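Dindstead Test Floor: Frequently Asked Questions

Updated 2019-03-01

What does Dindstead do?
We run timed trials of machines on ordinary chores: picking things up, wiping, folding, sorting parts into bins, sweeping up after a bench job. Manufacturers submit a machine and we publish the result, including the failures.

Can a machine tidy a floor yet?
In part. Robot vacuums handle dust and crumbs well. Picking up objects and putting them where they belong is a separate problem, and the machines we have tested are slow at it. The Vainio arm completed 71 of its 991 floor pickups inside the 12-second limit in August. Most of the others were completed late. 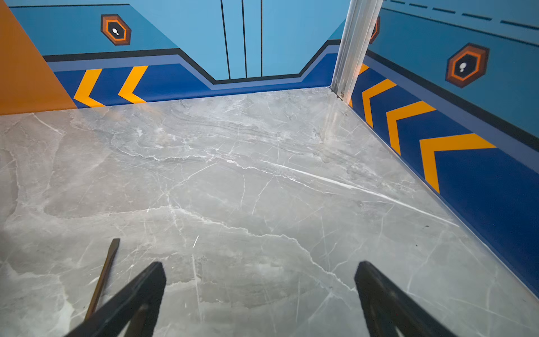
Why are thin objects so hard?
Two-finger grippers do best with something that has height. A sponge or a mug gives the fingers a side to close on. A thin stick lying flat on marble-patterned flooring, like the brown one beside the left finger, gives them very little, and the fingertips have to come down almost to the surface without pressing into it. Veined patterns are a second difficulty – a detector can take a long streak for an edge or an object. We score false pickups separately.

Would a suction cup be better?
For flat, smooth items, yes. For rods, cable and cloth, usually no. The Jolonetti unit carries both and loses 10 seconds at each changeover.

Are shop floors easier than homes?
Yes, where parts arrive in known positions. General cleanup at the end of a shift is close to the household case and scores about the same.

Should I buy one now?
For vacuuming, yes. For general tidying, wait. No machine on our list finishes a mixed room without a person stepping in.

How do I submit a machine?
Write to Kagiso Maluleke at the Vomwood office with the payload, reach and power requirements. Software must be frozen before the first run – updates made during a trial void the result.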